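Questions about the plates (and everything else on the hire shelf)

I run the tableware side of Nollwood, where people borrow plates and bowls for parties, picnics, christenings and the odd very ambitious Sunday lunch. I get asked the same things most weeks, so I've written the answers down. If yours isn't here, drop me a line and I'll add it.

*Last tidied up: Sunday, November 26, 2023*

## Borrowing

### How many plates have you got?

484, if you mean everything flat enough to eat off. That takes in dinner plates, side plates, the shallow ones and the oddments that people have left us when they moved house. Bowls are a separate list and I haven't finished it (I keep finding more bowls).

### How long can I keep them?

Seven days. Most people collect on a Friday and bring them back early the next week, which is lovely and makes my life very easy. If you need longer, tell me before you collect, as I may have promised the same set to somebody else. September is the worst month for this, it's all weddings and harvest suppers, and I can hardly ever stretch a booking then.

### Do I have to take a full set?

Not at all! Take two plates if two plates is what you need. I've lent out a single cake plate before now and was very happy to do it.

### Can I mix colours?

Please do. The bright ones look their best mixed, and I'd much sooner see a table with orange next to blue next to pink than a row of twelve the same. If you're nervous about it, use the pale plates for the main course and bring the colours out for pudding. Simão Peixoto, who did his daughter's birthday tea with us, gave every child a different colour and then let them swap, and I gather the swapping took up more of the afternoon than the food did.

### What if I want them all one colour?

Ask early. I don't have the same number of every colour, and the blues go first every single time. I can usually make up a run of one colour for a small table. For a big one I'll offer you the pale grey, because that's where I've got the most.

### Do you deliver?

As far as Arkley, yes, if I'm going that way anyway. Otherwise it's collection from the side door. Bring proper crates if you have them. Carrier bags are no good, the handles stretch and the stack tips over on the first corner.

## Setting out

### How do I work out how many I need?

Start with your guests and then add a few. Somebody always puts a plate down in the garden and forgets it, or wants a clean one for cheese. For a buffet I'd add more again, as people do go back with a fresh plate however nicely you ask them not to. If you're having a sit-down meal with courses, write the courses in a list and put a number next to each one. It's dull but it takes five minutes and it saves you washing up in a panic between the fish and the pudding.

### Should I lay the plates out or leave them in a pile?

For a sit-down meal, lay them out. For a buffet, leave them in piles at the end where the queue starts, and make two short piles instead of one tall one. Tall piles make people nervous, and small children can't reach the top of them without a bit of a grab.

### Do I need a tablecloth?

Only if you like one. I'm a bare wood person myself, and I think bright plates sit beautifully on a plain light table. If you do use a cloth, pull it flat before the plates go on, and keep it short at the corners where people walk past.

### Which plates for what?

This is how I'd do it, but it's your party:

- **Shallow pale plates:** anything with a bit of sauce. The low rim is enough for gravy if you're sensible with it, though I wouldn't trust it with soup.
- **Bright plates:** sandwiches, cake, fruit, crisps, anything children are going to carry about.
- **Big oval platters:** cold meats, a whole salmon, a mountain of sausage rolls.
- **Side plates:** bread, cheese, and olive stones (people never know where to put those).

### Can I stand a cake on one?

A small cake, yes. For anything tall or tiered, borrow the cake stand from the Kerneda shelf, it's got a wide foot and it doesn't rock. It's got its own box and it has to travel in that box, please and thank you.

## Washing up

### Do they have to come back clean?

Yes please. I look over every plate when it comes in, and I can't do that properly if there's trifle on it. They don't have to be polished, just washed and dried.

### Can they go in the dishwasher?

The pale ones can. The bright ones I'd rather you did by hand, in warm water with an ordinary sponge. I've had mine at home through the machine once or twice in a weak moment and nothing awful happened, but I'm looking after these for lots of people and I'd like the colours to last.

### What about the microwave?

No, for all of them. I've collected these from all over the place and I can't tell you what every single one is safe for, so it's simplest if we just say no. Warm the food in something else and plate it up afterwards.

### There's a stain that won't shift. Help!

Usually it's turmeric or beetroot. Make a paste of bicarbonate of soda and a drop of water, leave it on for a while, then wipe it round gently with a damp cloth. Don't go at it with a scouring pad. If it's still there after a second go, leave it and tell me, I've got all afternoon and a shelf full of remedies.

### One got broken. Are you cross?

I'm really not. It happens, that's what plates do. Wrap the bits in newspaper, write "broken" on the outside so I don't put my hand in, and let me know how many. You get the first two free with any booking, and after that I ask for a small something towards replacements. Chips count as breakages too, even tiny ones, so do own up to those.

## Stacking and storing

### How should I stack them?

Same size with same size, biggest at the bottom, and keep the piles low enough to lift without holding your breath. Colours can go in any order you fancy. I like them jumbled, so the rims make a stripe down the side of the pile, but Mota (our other collection point, over by the bakery) sorts hers strictly by colour and it does look very smart.

Keep the pale plates in their own pile. They're shallower, and if they go in among the others the whole lot leans.

### Do I need to put anything between them?

For the shelf, no. For the car, yes: a sheet of kitchen paper or a tea towel between each one. I put a folded towel at the bottom of the crate as well.

### Where do I leave them when I bring them back?

On the table just inside the side door. Put the stacks towards the back, leave a bit of space in front, and tuck your name under the top plate. If you've found a stray one that doesn't belong with the rest, set it down on its own next to the pile, so I'll spot it when I come to sort them.

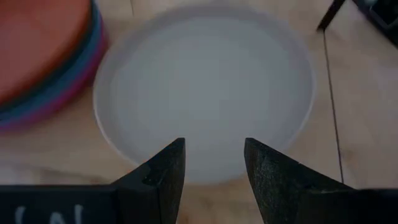

Then ring the bell, even if it's only to say hello, and I'll tick you off the list and give you back your deposit.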